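The great keychain reckoning

11 Jun 2020

So it has been one of those weeks where I looked for my spare key for most of an evening and then found it on a loop with four other keys, a gym tag from a gym I quit, and a plush thing with ears. I have too many keychains. I have known this for a while, but I finally tipped the whole lot out of the bowl by the front door and onto the bed, and wow. The bowl is from Narnora (the homewares place that used to be next to the bakery) and it was meant for fruit. It has never held fruit in its life.

Most of the pile is charms and little plush characters. I started buying them when I was commuting, because the shop at Starton station had a rack of them by the register and my train was always late. Then Rafferty Szabo, my oldest friend and a terrible influence, began mailing me one every April for my birthday, and after that it was out of my hands. The rest is hardware – split rings, snap hooks, those plastic clips that come in candy colors, a bottle opener from a wedding.

What I wanted was a way to see the nice ones. I'm not a display cabinet person! I don't want to dust glass. I wanted a thing that could sit on a table, hold a few favorites up in the air, and catch everything else underneath so I could drop my keys there when I walk in with groceries.

I looked at wall hooks first. The landlord has views on wall hooks, so that was the end of that. Then I went through a phase of looking at jewelry trees, the kind with curly branches, and they are lovely if you own necklaces, but a plush toy on a curly branch looks like it got stuck there in a storm. A lot of them were tall, too, and I pictured the whole business going over every time the door slammed.

In the end I went plain. A black oval tray, and a black T-shaped stand with short pegs under the bar. The tray has a rim, which I was fussy about. Keys slide. I have lost a mailbox key down the back of a radiator and I am not doing that again. 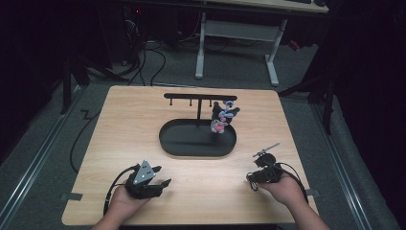
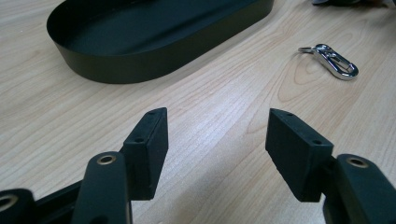 Hanging stand and oval tray in the first one, snap hook beside the tray in the second.

I think the black works so well on light wood. I went back and forth on white for ages and even had it in my cart at one point, and I'm glad I talked myself out of it, because all my plushies have white faces or white bellies and they would have just faded away. The one with the pink heart is my favorite and was always going first. It has a lavender-blue clip, and the clip is roomy enough to go right over the bar, so it gets the end spot and leaves the pegs for everybody else.

The pegs, by the way, are short. If you have one of those fat carabiners you'd want to hang it over the bar too, or put a thinner split ring on it and hang it from that. I bought a bag of split rings from Vidal for exactly this and they are fine, a bit stiff, murder on the thumbnails. (Use a butter knife. Or a guitar pick, if you live with a guitarist.)

Silver snap hooks are what I want to use for the real keys from now on. One hook with a thin ring on it, house key and mailbox key and nothing else, and it lives in the tray. The plush ones stay home on the stand unless they're invited out. I tried carrying the heart one on my bag last summer and it came home from a rainy street market looking so sorry for itself that I washed it in the sink with baby shampoo and put it on a towel overnight.

As for the rest of the pile, I've sorted it into keep, give to my niece, and mystery keys. The mystery keys are in an old Gilosska cookie tin with the lid taped down. One of them has 328 stamped on it and I have no idea what it opens, I have never lived in a 328 anything. Rafferty thinks it's a locker from the swimming pool, in which case I owe somebody a very late key and probably a towel.

Still to decide: which three get the pegs. I'm leaning toward the felt radish, the little brass bell and the penguin with one eye, but the bell is noisy and the cat has opinions about it. If you have a rotation system for this sort of thing please tell me in the comments, I'm thinking of swapping them monthly like a very small museum.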